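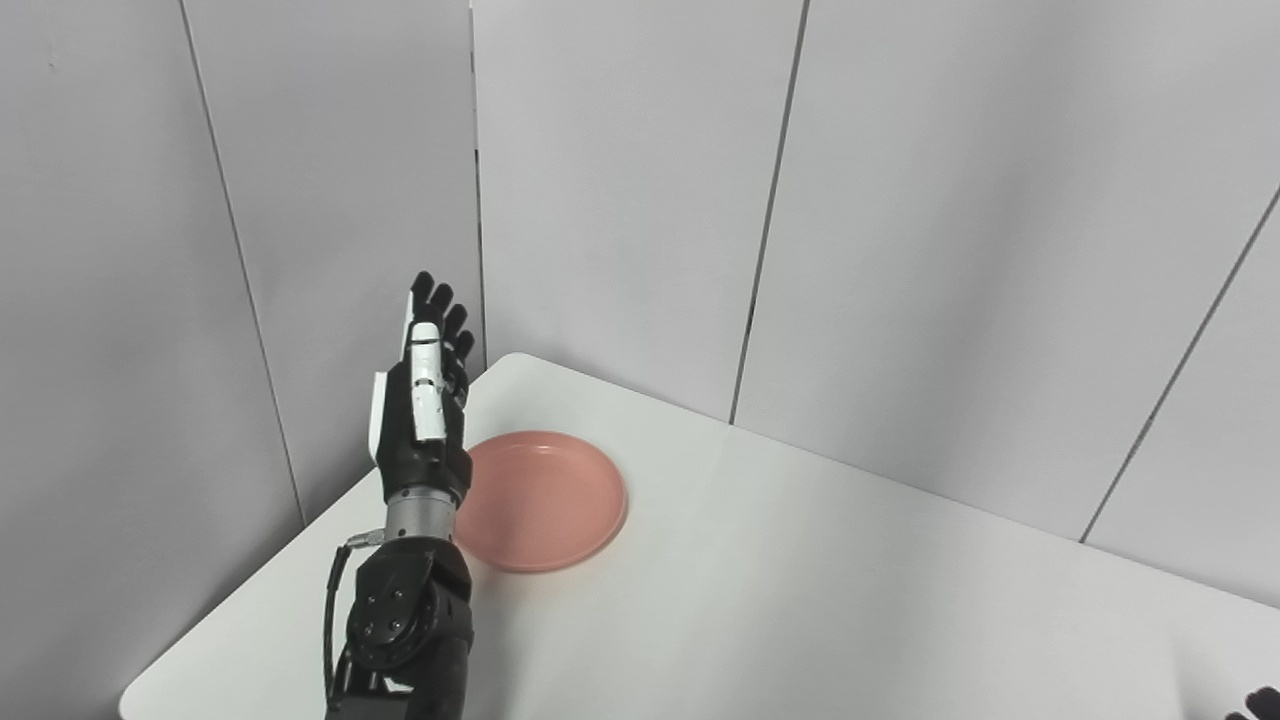

Kwok-wai Tu wrote:
I'd still start with the dish flat on the table and work up from there. Stacked dishes are a whole other project, and you have until May.

Akua Appiah wrote:
Okay, fair, stacks are off the list! For anyone joining from the other board, we're the student robotics club at Trurolport and our build this year is a table-clearing routine for a two-armed setup with humanoid hands. One shallow pink dish, one white table, and the arms have to pick the dish up, carry it to a marked spot and put it down without dropping it. I have wanted to do this since I joined the club and I am having the best time.

The problem we're stuck on is the approach. Right now every run begins with the left hand up, fingers to the ceiling, and then it has to swing down and get the thumb over the rim with the fingers underneath. Going down is lovely. Getting anything under the dish is a mess, because the rim is so low.

Donnie Cruickshank wrote:
Why start with the fingers up at all? You're burning a big wrist rotation before you've done anything useful. Start palm down, a hand's width over the table, and half your planning goes away.

Akua Appiah wrote:
We tried it! The trouble came when we changed where the dish started. From palm down the elbow kept running into its limit on the near side of the table, and from fingers up it has room to go either way. Slower, yes, but it gets to more places.

Donnie Cruickshank wrote:
Then that's an elbow problem and you're fixing it with the wrist. I'd move the base before I'd accept that start pose.

Fatima Igwe wrote:
Moving the base isn't always an option in a shared lab, Donnie. Our group at Clalten had the same argument last year and we ended up keeping two start poses and choosing between them by where the dish was. It's a bit ugly in code (one long if statement, I'm not proud) but it worked well enough to demo.

On the rim thing – have you tried pushing the dish with one hand so it hangs over the table edge a little? Then the other thumb goes on top and the fingers come up from below. People do this with coins and playing cards all the time and don't even notice.

Akua Appiah wrote:
Oh I LOVE that. We had been treating the right hand as a spare. Does the slide count as part of the pick for scoring, or is it a separate step?

Hoi-yan Tang wrote:
Separate step under the Sindulside rules, at least in the version I have. You get 200 points for a full transfer and lose 14 for each extra contact before the lift. So one slide and one grasp still leaves you in good shape, and a dropped dish scores nothing. I'd take the slide every time.

Kwok-wai Tu wrote:
I don't agree with the edge slide. If it goes a finger too far you've got a dish on the floor and no score for the run. A two-handed squeeze from the sides keeps it over the table the whole time. Rubber fingertip covers if your rules allow them.

Fatima Igwe wrote:
Squeezing a shallow dish from the sides is harder than it sounds, the contact is tiny and it wants to tip. But try both! You've got time to try both.

Akua Appiah wrote:
We are trying both. Chung code is on our shared drive now (Chung is our grasp planner, named before my time, please don't ask) and I've split the log into slide runs and squeeze runs so we can compare properly.

Later the same evening, update: 63 squeeze attempts, 22 lifts that held. The tips skid up the rim and the dish rocks back down. Haven't got the slide running yet, the right arm keeps stopping short of where I tell it to go.

Donnie Cruickshank wrote:
Stopping short sounds like your table height is off in the model. Measure it again at the far side as well as the near side. And 22 out of 63 is better than I'd have guessed, so I'm eating a bit of crow on the squeeze, even if I still hate the start pose.

Hoi-yan Tang wrote:
Check the speed limit on that arm too. Ours had a cap left over from a safety test and we lost an entire afternoon to it.

Akua Appiah wrote:
It was the table height!! The far side was off in the model, so the planner thought it was about to hit something and quit early. Fixed it and the first slide went right where I wanted. Grasp from underneath is next, I'll post the log when we have a decent number of runs. Fatima, can I see that ugly if statement?

Fatima Igwe wrote:
Sending it over tonight. Ignore the comments in it.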